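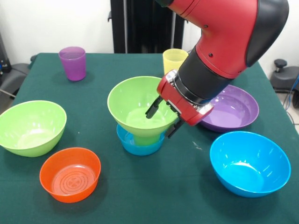
Issue 2, page 60

Korkedville Lunch Club
Plastic bowls and cups: safety and condition checklist, with comments
Form 266
Checked by: Corentin Bouvier
Date of check: 6 February 2023
Covers: all the coloured plastic bowls and cups used at the children's tables, the shelf they live on and the table they are laid out on. Pans, knives and the big serving dishes have their own form.

How the answers work: OK means carry on using it. WATCH means carry on, but look again at the next check. OUT means it leaves the kitchen today. Please write a comment even when the answer is OK. I love reading the old ones, and a plain tick doesn't help whoever does the next round.

Part A. Before you begin

A1. Table covered with a clean cloth, no crumbs or grit underneath.
OK
The dark green cloth is brilliant for this job. The orange and lime stand out from it so strongly, and the see-through cups are far easier to look over than they were on the old white oilcloth, where a crack in the yellow could hide all afternoon. I'd like us to keep the green one for checks and stop it wandering off to the raffle.

A2. Good light, with a lamp to hand for the glossy insides.
OK
Ceiling light plus the small lamp from the office. Tilt each bowl slowly and let the shine travel round the inside. A scratch breaks the line of the shine and you spot it at once, it's really very satisfying! The shallow purple bowl shows this best of all, with that pale lilac gloss.

A3. Hands washed, sleeves up, rings off.
OK

A4. Last form read through.
OK
Three things carried over from last time: the sticky lid on the Nuletti tub, the missing shelf liner, and "blue bowls jam together". All picked up below.

Part B. Bowls

B1. Rims smooth all the way round. Run a bare fingertip over the edge, inside and out.
OK, with one WATCH
Lovely rims on nearly everything. One of the spare orange bowls from the back of the cupboard has a rough place you could cover with a fingernail. It isn't sharp, but it is rough enough to feel, so it goes in the WATCH tray and I've put a pencil cross on the base. If it has got any worse by April, bin it without asking me.

B2. No cracks, splits or white stress marks. Press gently on opposite sides and look at the base as well as the walls.
WATCH
The wide, deep lime bowls come through this really well. They take the most knocks too, as they go out with the salad and come back under everything else. Two of the Skadell bowls (the older ones, with the name moulded underneath) have faint white marks where the wall meets the base. No crack that I can feel. They can do fruit and bread for now and stay away from anything hot.

B3. Insides free of deep scratches where food could lodge.
OK
Some light scuffing from spoons in the older stock, which I'm happy with. The test I use is a cotton bud: if it snags, the bowl goes OUT. None snagged.

B4. Moulded patterns and grooves clean.
WATCH
My favourite part of the whole check! The squat orange bowls have rings moulded into the bottom, one inside the next, like a tiny running track, and porridge adores them. A sponge rides straight over the top. A soft brush worked round with the rings, starting in the middle, does the job in a few strokes. One spare failed the first time and passed after the brush. Could whoever is on the washing rota please give the orange ones that extra turn? The brush is on the hook by the taps.

B5. No staining that could be mistaken for dirt, or hide it.
OK
A little tomato shadow in one of the lime bowls on the lower shelf. It has been through the soda soak and it's clean, only a bit blushed. I've left it in use.

B6. No smell.
OK
Sniff each one. Yes, each one. Everything smells of nothing at all, which was not the case in the autumn when we tried the pine washing-up liquid.

B7. Bowls sit flat and don't rock.
OK
Put the bowl on the bare worktop for this one. The cloth forgives too much and a warped base will pass when it shouldn't. The large bright blue ones are rock steady and I'd trust them with soup on a full tray.

B8. Stacked bowls come apart easily, with no force.
WATCH
Carried over from last time, and now I think I understand it. A larger lime bowl set in a smaller bright blue one perches high and lifts straight off. Two blue ones of the same size, pushed together straight from the drying rack, are the pair that grip. So please nest unlike sizes if you want a quick stack on the table, and put a square of kitchen paper between any that match. If a pair does stick, stand the lower one in warm water and wait. Never use a knife to prise them apart. We lost a very good purple bowl that way.

B9. Markings underneath still readable (food safe, dishwasher).
WATCH
Readable on the Skadell bowls. On some of the others the marks have worn nearly smooth. Wherever you can't read it, treat the bowl as hand wash only and no microwave. I have started a list inside the cupboard door, by colour, and would be delighted if people added to it.

Part C. Cups

C1. Hold up to the light: no hairline cracks.
OK
See-through cups make this such an easy job. The purple shows a crack as a dark thread, the pale yellow shows it as a bright one. Turn the cup a full circle, then look down through the mouth at the base. All fine.

C2. Rims smooth, no tooth marks.
One OUT
One of the picnic cups, chewed. Thoroughly chewed! It has gone in the recycling and the rest of that box passed.

C3. Stands upright without wobbling, empty and half full.
OK
Did this over the sink after last year's lesson.

C4. No cloudiness inside.
WATCH
Hard water haze on a few of the yellow ones. It came off with a vinegar rinse. Worth doing again before the spring lunch, as we expect up to 110 through the door and the cups are the first thing people pick up.

C5. Cups dried fully before being put inside each other.
WATCH
I found damp between some of the stored ones. Stand them upside down on the rack until there's no mist at all inside. Then one final wipe round the rim with a clean cloth.

Part D. Storage and surroundings

D1. Shelf clean, dry, liner in place.
OK
New liner fitted, hooray. It's the ribbed sort from Altıntaş on the high street, cut down with scissors, and it lets the air get under the bowls. There is enough left on the roll for the lower shelf whenever someone has a free half hour.

D2. Heavy stacks low, light ones high.
OK
Deep lime and large blue at waist height, shallow purple above, cups on top. Please leave it this way round. The children fetch their own now and they are so proud of it.

D3. Nothing stored inside the bowls.
WATCH
Found: elastic bands, a whistle and somebody's hair clip. The clip is on the noticeboard.

D4. Lids and tubs.
WATCH
The Nuletti tub lid is still sticky at one corner after two goes with hot soapy water. I suspect old label glue. A drop of cooking oil, left on for ten minutes and washed off, would be my next try.

D5. Cloth edges not hanging where small hands can pull.
OK
Tucked under at the children's end. Clips are in the cutlery drawer, left side.

D6. Wall and floor next to the table wiped down.
OK
White walls show every splash, so that part is quick. The skirting board wanted more effort than I'd planned for.

Part E. To be done

Orange bowls: brush the rings at every wash. Washing rota.
Spare orange with the pencil cross: check the rim again in April.
Skadell pair with white marks: cold food only until then.
Matching blue bowls: kitchen paper in between. Everybody.
Yellow cups: vinegar rinse before the spring lunch. I'll do these myself, I enjoy it.
Nuletti lid: oil, ten minutes, wash. Open to offers.
Lower shelf: fit the rest of the liner.
Replacement cup: one needed, any colour. Please bring it to me before it goes on the shelf so that it can have its check first.

General comments

A cracking result for a set that works this hard. The colours are as cheerful as ever, and I'd forgotten how good they all look laid out together with the purple next to the blue. If you have never done a check, do come and take the next one with me. You need clean hands, a lamp and a cotton bud, and you'll never look at a soup bowl in quite the same way again.

Anything found between checks goes on the pad by the kettle, with the colour of the bowl and what you saw. Put the bowl itself in the WATCH tray and leave it there for me.

Signed: C. Bouvier
Next check due: April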